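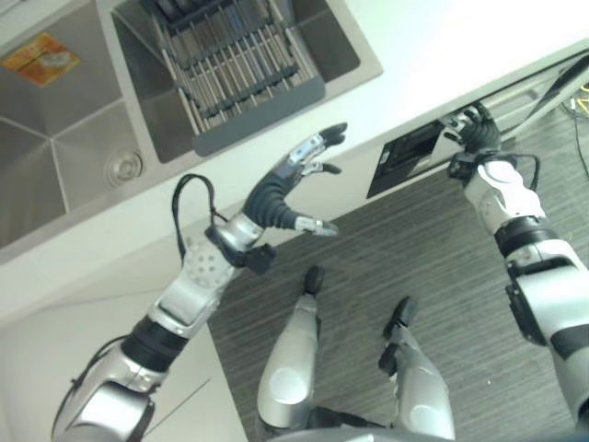 4. Setting up the Sonier feeder for pets on a prescription diet

Read this section before you load any food. If your vet gave you a diet sheet keep it next to you, you'll need the daily amount in grams.

Before you start

Feeder unplugged. Hopper empty, lid off. Kitchen scale handy. Collar tag from the small bag (one tag per pet).

4.1 Filling and calibrating

1. Stand the feeder on a flat floor, back against a wall. Not on carpet.

2. Push the hopper down until both side clips snap. If only one snaps, lift off and try again.

3. Pour in dry food up to the MAX line. Kibble only. No wet food, no powders, no pills.

4. Close lid, plug in. Light goes amber, then green.

5. Put the bowl on the scale and zero it. Put it back in the feeder.

6. Hold FEED until it beeps 2 times. One test portion drops.

7. Weigh the bowl. Type the number into the Portion screen and press OK. Factory setting is 40 g but every kibble is different, so do the test even if you think it looks right.

8. Repeat the test whenever you switch foods. Also when you open a new bag of the same food, if the pieces look bigger or smaller.

Note: Error 388 during the test means the wheel is jammed. Unplug, empty the hopper, turn the wheel by hand, start again from step 2.

4.2 Pairing the collar tag

1. Press TAG on the back panel. Green light blinks.

2. Hold the tag flat aginst the reader till the blinking stops.

3. Clip tag to collar. Plain collar is best, big metal buckles can block the signal.

4. Walk the pet up to the bowl. Lid should open. If it doesn't, pair again.

Two pets, one on a diet: pair only the dieting pet to this feeder. Feed the other one in a different room with the door shut.

CAUTION: Do not use the feeder as the only food source for a diabetic pet. Insulin and meals have to line up and a power cut will throw the schedule off. Someone should check the bowl at every meal.

CAUTION: Keep the power cord out of reach of puppies and chewers. Damaged cord = stop using it.

4.3 Setting meal times

1. Menu > Meals > Add.

2. Set the time, then the portion. Total for the day shows at the bottom. Check it agianst the diet sheet.

3. Save. A meal that isn't saved won't run.

The log keeps the last 100 meals, then overwrites the oldest. Copy it down before a weigh-in if your vet wants to see it.

Note: If the pet leaves food for a full day, or vomits, stop the schedule and call your vet. Don't just raise or lower the portion yourself.

Section revised Jan 25, 2024, D. Bortolotti. Next: 5. Cleaning the bowl and wheel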